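Support log: Kollesard garden pond controller, pump cuts out overnight
Category: Water features / Pumps and filtration
Status: Resolved
Opened: December 16, 2019

Reported problem
Customer has a koi pond of 200 gallons in a walled back yard, fed by a bamboo spout and a short gravel stream. Pump is an Urkmont submersible on a Kollesard controller. The pump stops during the night and the controller shows E4 by morning. A power cycle clears the code. The pump then runs normally until the next night.

Initial checks requested
Intake cage removed and rinsed. Impeller turned by hand, no grinding. GFCI outlet tested and reset. Hose run inspected for kinks behind the stone lantern, none found. Customer reports the filter foam was replaced in March and has been rinsed monthly.

First finding
E4 is a low-flow code. It is raised when measured flow stays under the threshold for 30 seconds. Threshold was still at the factory value of 200 gallons per hour. Customer's valve at the spout is partly closed to keep the trickle quiet, so normal flow sits only slightly over that. Asked customer to open the valve fully for one night as a test.

Result: E4 returned, later in the night than before. Valve position contributes but is not the cause. 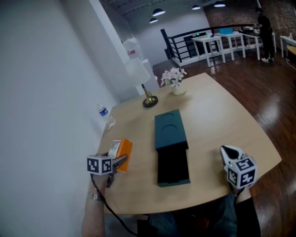 Teal box on the table, tray pulled out.

Second finding
Requested the controller event history. All E4 entries fall after the evening schedule change, when the controller drops the pump to 50 percent output. Night mode was turned on by the last firmware update. Customer did not set it and was not aware of it.

At 50 percent the pump cannot hold the threshold flow against the lift to the spout. The controller is reading correctly – the two settings conflict.

Action
1. Menu, Schedule, Night Mode, set to Off.
2. Menu, Alarms, Low Flow, leave at default.
3. Hold the Set key until the display blinks, then release.
4. Return the spout valve to its usual position.

Customer asked whether the pump could be left in night mode with the alarm disabled. Not recommended with fish in the pond. With the alarm off, a blocked intake gives no warning and the pump can run dry if the basin level drops.

Follow-up
Pump ran through the night with no code. Customer then reported E4 once more, this time in the afternoon. Intake cage was packed with maple leaves. Cleared, code did not return. Advised a leaf net over the basin until the tree is bare.

Also noted: the Cerkomance flow sensor was fitted directly after an elbow. The manual calls for a straight run of pipe ahead of it. Readings may be unsteady at low flow. Customer will move it when the stream bed is next lifted – no need to drain the pond for this alone.

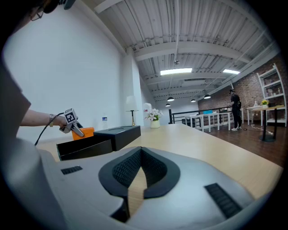
J. Charpentier
Technical Support, Pumps and Filtration

Closing notes
Night mode default reported to the firmware group. Until it is changed, check this setting first on any E4 ticket where the code appears only overnight. Units that have not taken the update are not affected.

If the code comes back with night mode off and a clean intake, reopen this ticket and attach the event history. Include the height of the spout over the water line and the hose diameter.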